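Hello, and come on in! I'm Hsin-yi Tsai, and Plumska is my little shop for digital scrapbooking and paper craft bits. If you've landed on this page you're either nosy (me too) or you want to know who you're buying from before you hand over your pennies. Fair enough!

## How it started

I began making papers and page borders for my own albums when my daughter was small, because I couldn't find a decent plum colour anywhere. Everything was either baby pink or funeral purple. So I mixed my own, made a set of papers to go with it, and put it up as a freebie on my blog one April evening. I went to bed expecting my sister to download it. By breakfast there were 100 downloads and a very polite email asking if I could do the same in green, please.

I could, and I did, and that green set was called Lorel. It's still in the shop. I've tidied up the leaves a bit and swapped one of the alphas, but otherwise it's the same kit and it still sells every spring.

## Who's who

There are 5 of us now, if you count the people who only do a few hours.

- **Me.** Papers, colours, the newsletter, most of the typos.
- **Yen-ting Lo.** Draws nearly all our doodles and stamps, and is behind So, our range of plain, quiet templates for people who like lots of white space.
- **Cheng-en Tse.** Looks after the website and the download links. If your zip file won't open, he's the one who writes back.
- **Hiu-tung Lu.** Runs the creative team and picks the layouts for the gallery. She also sets the monthly challenge, and she does like a tricky one!
- **Tien-fu Hsiao.** Cuts and packs the paper orders, and does the post office run.

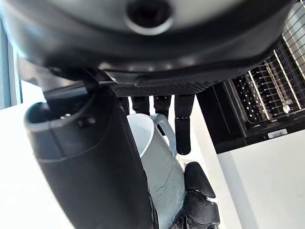
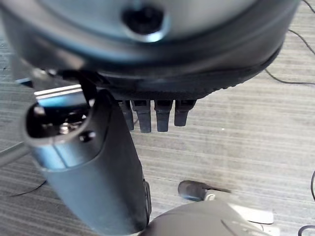
We work from two upstairs rooms in Wistomcombe, over a shop that sells buttons and zips (dangerous, I've spent a fortune down there). You can't call in to buy anything, I'm afraid, but we do have a stall at the spring craft fair in the church hall and you're very welcome to come and have a natter. Bring your albums! I love seeing what the kits look like printed out and stuck down, with real photos of real birthdays on them.

## What we make

Mostly digital kits: papers, alphas, frames, tags, bows and bits of stitching, all ready to drop into whatever program you use. A normal kit has 11 papers and a big folder of extras. We also do print packs for people who'd sooner get glue on their fingers, and those come through the post on nice thick card.

Every kit is tested by the creative team before it goes on sale. They make at least 3 layouts each and tell me what's wrong with it, and some of them don't hold back. The snail kit went back to the drawing board twice. It's better for it, although I still miss the orange snail.

## Can I use your kits for...?

Your own albums, cards for friends, school projects, the noticeboard at Brownies: yes to all of it. If you'd like to sell things you've made with our kits, have a look at the small business licence in the shop or drop us a line first. Please don't pass the files on to your mates, send them to the freebie page instead. There's always something on there.

## Joining the creative team

We open up places now and then, and I always put the call out in the newsletter first. You don't need a fancy blog or years of experience. Send Hiu-tung a few pages you're proud of and tell her what you like scrapping, whether that's holidays, dogs, allotments or your nan's old black and white photos.

For anything else, use the contact form and one of us will get back to you, usually after a cup of tea.

Hsin-yi x

*Page last updated 6/26/23*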